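Ivis Reports Method for Learning Two-Handed Fruit Sorting From Hand-Held Gripper Recordings

Ordering demonstrations by object contact reduced the recordings needed for a new table layout, the research group says

WULUNHAM, 6/4/24 - Ivis, a manipulation research group, today released a technical report on a training method for two-arm picking of mixed fruit. The method, named Fan, learns from recordings made by people using a pair of hand-held grippers. No robot arm is used while the recordings are made.

The report addresses a common problem in two-handed demonstration data. When a person works with both hands, the left and right grippers rarely act at the same moment. One approaches an object while the other waits, holds or moves away. Policies trained on the combined signal tend to copy the timing of a particular demonstrator, and they perform poorly when the fruit is placed differently.

Fan splits each recording at the points where a jaw closes on or releases an object. The segments from the two grippers are then stored as separate branches that share one clock. During training, the branches may be shifted against each other as long as the order of contacts with the same piece of fruit is kept. This produces more timing variations from each recording without changing the recorded paths.

The data set consists of 430 recordings. Fruit was set out on a patterned cloth and moved to or from a shallow tray. Item types included oranges, plums and kiwis, with smaller fruit left in a clear container on some layouts. Backgrounds were not masked or replaced.

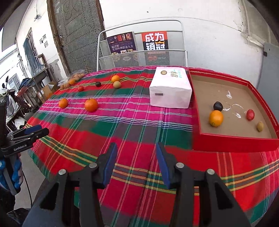 Table layout with fruit on the cloth and in the red tray. Both grippers have blue jaw pads.

Of the full set, 211 recordings were used to train the baseline policy and the Fan policy under identical settings. The remaining recordings were held back for evaluation of contact prediction. A separate trial was then run on a two-arm cell, using layouts that did not appear in training. Fan reached the baseline's final success rate after training on 50 recordings. Both policies used the same image encoder and the same action length.

"The paths people record are good. The waiting times are mostly accidental," said Jianhua Xia, lead author of the report. "We keep the paths and relax the waiting times. The constraint on contact order is what stops the two arms from reaching for the same orange."

The cloth was selected to make segmentation harder. Its red, green and pink bands overlap in color with several of the fruits, and its folds change the height of the surface under an object. A red tomato on a red band was among the most frequent causes of a missed grasp for both policies. Dark plums were located more reliably, but the policies often closed the jaws too early on them.

Jaw opening is recorded with each camera image. Fan uses the opening signal to propose a contact point and the image to confirm it. Where the two disagree, the segment is marked as uncertain and is not shifted.

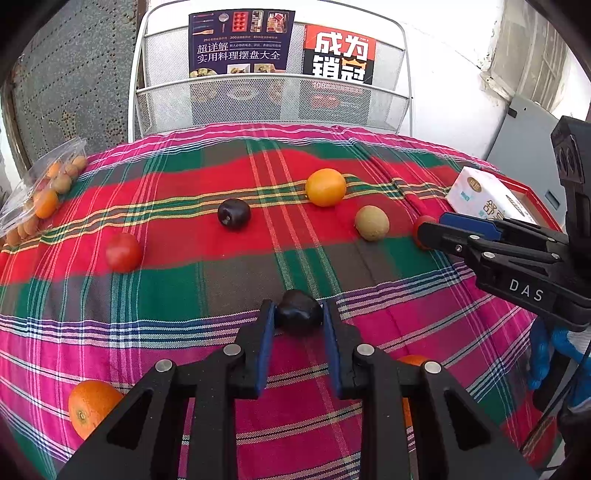
Limits of the Method

Fan does not model force. Soft fruit was handled in the trial at a fixed closing speed, and bruising was not measured. The method also assumes that each object is touched by one gripper at a time. Handing a piece of fruit from one gripper to the other is treated as a single uncertain segment, so recordings with frequent handovers gain little from the procedure.

"We would not use this version for packing lines," said Shazia Tarar, who ran the evaluation. "It was tested on loose fruit at table height. Stacked fruit and closed containers are a different problem, and the report gives the failure counts for the few layouts where we tried them."

Availability

The report, the segmentation code and the list of held-back layouts are available from Ivis on request. The recordings will be released in November after file checks are complete. A version of the data loader for the Gemwood simulation package will be issued at the same time.

About Ivis

Ivis studies data collection and policy learning for two-arm manipulation. The group is based in Wulunham.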